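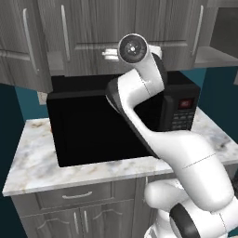 Looking after signed photos and TV memorabilia at home

Signed cast photos fade faster than most people expect. Ink from a felt-tip pen goes first, usually the blue, and a photo hung across from a south window can lose its signature in a few summers. Hang it on an inside wall, out of the kitchen and bathroom.

Use a mat so the print never touches the glass. Lanz sells a precut one for 8 x 10 photos that is fine for most frames. Skip tape on the back. Paper corners hold just as well and come off clean.

Scripts and call sheets should lie flat. Take out staples and paper clips, which rust, and keep no more than 20 sheets to a folder. Punard boxes are a good size for this. Leave the lid on and check inside every November.

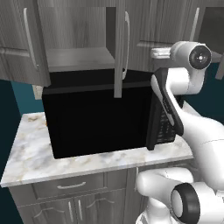 Black microwave on a marble countertop.

Dust props and figures with a soft makeup brush. For sticky price labels, warm the label with a hair dryer on low for 12 seconds, then peel slowly from one corner. Do not try this on a signed surface.

Old VHS recordings of TV appearances need to stand upright, like books. Wind each tape all the way through once a year. Copy the ones you care about and label the copies with the show, the episode and the actor's name.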